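How Do People Learn a New Language?

By Kurniawati Wattimena
Dec 3, 2022

Have you ever heard two people chatting on the bus in a language you didn't know? It can sound like one long, fast, bubbly stream of noise! But those people hear words, jokes and questions in it, just as clearly as you hear them in your own language. So how does a stream of noise turn into words inside your head? Let's find out, because it's one of the coolest things your brain can do.

First, your ears get to work

When you listen to a new language, the first hard thing is finding out where one word stops and the next one starts. You might think people leave a little gap between words when they talk. They mostly don't! Say "ice cream" out loud, then say "I scream." They sound almost the same, don't they? You only know which one I mean because of the words that come before and after.

Your brain is a champion pattern spotter. If it hears the same bunch of sounds again and again, it starts to think, "Aha, maybe that's a word." Babies do this long before they can talk. Older kids and grown-ups do it too, and we have an extra helper: we can ask someone what a word means.

Sticky words and slippery words

Some words stick the first time you hear them. Maybe they sound funny, or they look like a word you already know. The Spanish word "animal" is spelled exactly the same as the English one (say it a-nee-MAL). Easy! Other words slide right out of your head five minutes later. That's normal, and it happens to everybody who has ever learned a language.

The trick for slippery words is to meet them again just when you're starting to forget them. Look at a new word today, then tomorrow, then a few days later, then next week. Each time you pull the word back out of your memory, it gets easier to find. Teachers call this spaced practice. It works much better than staring at the same list for an hour the night before a test!

In November I started using a word box at home. It's an old shoebox with 2 sections, one marked "know it" and one marked "not yet." I've put 413 Indonesian words in it so far, and plenty of them have moved from one side to the other and back again. My goal is 1000 cards, and then I'm having cake.

Put your words to work

A word on a card is only half awake. To wake it up, you have to use it. Here are some things to try with whatever language you're learning:

Stick labels on things in your bedroom and say the name each time you touch one.
Count the stairs in your new language.
Learn a song, even if you don't understand all of it yet.
Tell your dog or cat about your day. Pets never correct your grammar.
Make up a sentence so silly that you can't forget it, like "My grandmother's penguin drives the school bus."
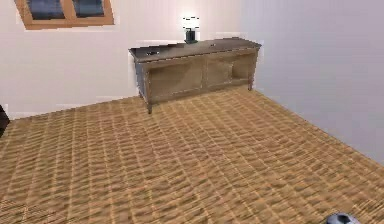 Do you have to be a kid to learn a new language well?

People of any age can learn one. Young children often pick up the accent more easily, but teenagers and adults are usually quicker at learning rules and new words in the beginning. What matters most is how often you practice and whether you keep going.

What about mistakes?

Make lots of them! Every mistake gives your brain a clue. When a little kid says "I goed to the park," that's clever thinking. The kid has worked out that we add "-ed" to talk about the past and is using the rule on a word that happens to break it. You'll do the same kind of thing in your new language, and then somebody will say it the usual way back to you, and bit by bit you'll start saying it that way too.

Try it today

Pick one language and learn how to say hello, thank you, and one food you love. Say them at breakfast tomorrow and see if anyone can guess what language you're speaking!

Words to know

Accent: the way a person's speech sounds, which can depend on where they grew up or what language they learned first.
Grammar: the rules for putting words together.
Spaced practice: going over something again after a break, with the breaks getting longer each time.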